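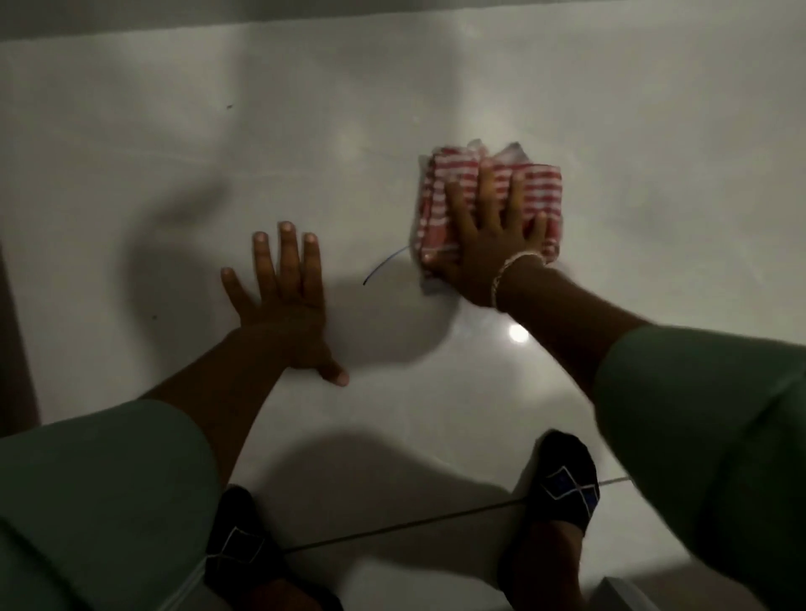
Wiping a white tiled floor by hand with a striped cloth.

4 min read

Project report: how three radio stations covered a state funeral
Younes Kamel, 20 April 2020

So my first idea for this project was way too big. I wanted to compare how the whole world reported on the death of a head of state, and my instructor wrote "pick a country, pick a week" on my proposal and handed it back. Fair enough! I picked the week of mourning after President Ait Brahim died last July, and I stuck to radio, mostly because I grew up with it on in the kitchen.

I used the online archives of Osonico, Nunelus and Livix. Osonico is the state broadcaster, and the other 2 are private. Between them they had 1,839 news items for the week, and I was never going to listen to all that, so I took a random sample of 500 and sorted each one by its main topic: the ceremony itself, the succession, people's reactions, foreign guests, or everything else.

Osonico spent almost half its sample on the ceremony (the route, the prayers, the order of the cars, then the route again). Nunelus went for people in the street, and those were my favorite parts to listen to. One woman had been on a bus all night and mainly wanted to talk about the bus. Livix was the only one that kept asking who would be in charge next, and it had 13 items on that before Osonico ran its first.

I expected the private stations to be more critical of the old government, and I have to say they really weren't. The tone was respectful pretty much everywhere until after the burial. My guess is that they were being careful, but I can't prove that from recordings, and I'd need to interview some editors.

Problems: I did all the sorting by myself, so there was no second person to check me, and some items easily fit two topics. Livix's archive also has a gap on the morning of the burial, which hurts, that being the part I most wanted to hear.

If I did it over I'd add newspapers and take a smaller sample. My topic sheet and notes are in the appendix.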